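Skumlow Wedge Fingers, Long Pair (Part 2031)

Parallel gripper fingers for pantry-sized objects, with room for a wrist camera
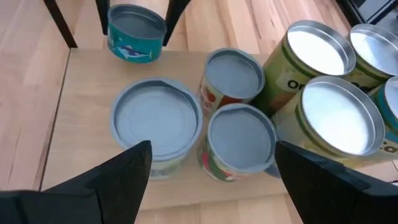 We started drawing these because we were fed up with fingers that were lovely on cubes and hopeless on groceries. Cans are round and slippery and the rims get in the way of everything. If you have ever watched a square fingertip skate off a rolled rim and knock over the can behind it, you'll know the feeling!

The long pair is the version we now reach for first. It's a matte black wedge, broad at the base and narrowing toward the tip, so the business end can slide in between neighbours without the whole finger following it in. Mavis Halvorsen drew the first wedge in January and we have been fiddling with the angle of the inner face ever since.

What's in the box
One left finger, one right finger
Four mounting screws and a spare pair
Hex key
Printed setup card
Calibration file (download, link on the card)

Specifications
Part number: 2031
Colour: black, matte
Mass per pair: 200 g
Fits: Dembridge two-jaw grippers, standard and wide
Adapter plate for other grippers: Part 1266, sold separately
Camera view: designed for a wrist camera looking down between the fingers
Price: $385 per pair

How we try them out

Every finger we sell goes through the grocery board. It's a light wooden board on a plank surface, crowded with cans and tall cylindrical containers, and we shuffle it between runs. The mix matters more than we expected at the start. A wide, low can wants the jaws well open and the tips down near the board. Tall, narrow cans standing one behind the other are a different problem, and you find out quickly whether your approach path is any good. We also like to put a short tuna can off by itself at the back, as a test of reach and of whether the camera can still make sense of a small lid at that distance.

The big containers are the fun ones. They're fatter than the cans, and when they're bunched up in a tight group the gap between them is where a finger has to go. The older square tips needed a nudge first to make space. With the wedge we can usually go straight in, though Vaida Urbonaitė still prefers to nudge and gets very tidy results doing it, so try both.

Shiny rims, pale tops and the camera

Bright white container tops and silver rims are rough on auto exposure. Grey can lids sit somewhere in the middle, and then you have black fingers across the bottom of the picture pulling the exposure the other way. We lock exposure on the grey lids and let the white tops go a bit hot. Fatemeh Fallahi wrote the settings up properly and they're on the setup card.

The matte surface helps a lot. You still get a faint highlight along the upper ridge of the finger under overhead light, but it stays put as the wrist turns and our tracker has stopped mistaking it for a rim. Our glossy prototypes were awful for this.

Compared with our other fingers

Short pair: stiffer, and better for heavy cans picked from straight above. The camera sees more of the board. Not much good for anything in the back row.

Square pair: cheap, tough, perfectly happy with boxes. Still the one we'd hand to a classroom.

Long pair (this page): best in clutter. The trade-off is that the fingers take up a fair bit of the lower corners of the camera view, so a low can close to a tip may have most of its label hidden. If you read labels to choose your target, do it from higher up and then come down. We learned this one slowly.

Controllers

We've run them on the Admasu controller and on the Renda. The Admasu gives smoother closing at low force, and I'd pick it for thin-walled cans. The Renda is quicker to set up and its jog screen is a pleasure to use. Both need the new finger length entered before the first move, please, or you'll be buying a second pair sooner than you'd like.

Fitting notes

Power off and open the jaws fully. Mount the left finger first, then the right, and leave the screws finger-tight until you've closed the jaws once by hand and checked the tips meet. Then snug everything down. Run the calibration file, and run it again if you swap the camera.

Questions and returns

Lucinda Sorensen looks after orders and can tell you whether your gripper needs the 1266 plate. A photo of your jaw mount is the fastest way to find out. Unmarked fingers can come back within 30 days for a refund or a swap to the short pair.

Page updated Thursday, March 17, 2022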